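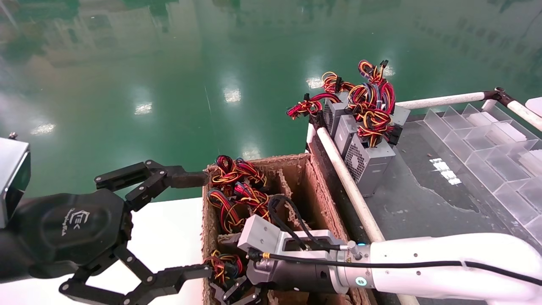
4.3 Setting Up a Two-Arm Pick Task in Pulby

This section explains how to prepare the motion planner for a task in which two arms work in the same container. Complete Section 4.2 (Camera and Hand Calibration) before you begin. The steps apply to Pulby controllers running build 552 or later.

Before you start

Both arms must be powered, homed and in Hold mode. The operator must have Planner Edit rights on the cell.

CAUTION: Keep all persons outside the marked area while either arm is in Run mode. Test motion at reduced speed first.

Procedure

1. Open the Cell tab and select Load Layout. Confirm that both arms appear in the tree, each with the correct hand model. A multi-fingered hand and a parallel-jaw gripper use different collision shapes and must not share a profile.

2. Select Container > New. Enter the inside length, width and depth of the box. If the box has dividers, select Add Divider for each one and enter its position and height.

3. Set Wall Type to Soft for cardboard. The planner then stops the fingertips short of the wall by the distance set in Wall Margin. The default is 20 mm.

4. Under Shared Space, draw a zone that covers the opening of the box. Set Entry Rule to One Arm Moving. The second arm may remain inside the zone but will hold its position until the first arm reports Clear.

5. Select Objects > Flexible and assign this class to cable bundles. Do not use the Rigid class for cables. Rigid objects are given a fixed outline, and the planner will not allow for loops that hang below the jaws.

6. Add every fixed item within reach as an obstacle, including rails, stacked parts and organizer trays. Clear organizers may be missing from the depth data and must be entered by hand.

7. Select Check Plan. Review any path shown in amber before you approve it.

Note: If Check Plan returns code 73, the two hand models overlap at the start position. Jog one arm out of the shared zone and repeat step 7.

Note: Changes to the layout are not kept until you select Save to Cell. Restarting the controller discards unsaved zones.

Questions about this section should be sent to Hiba Issa, Technical Publications, Cluvcombe office.

Section revised 2019-06-24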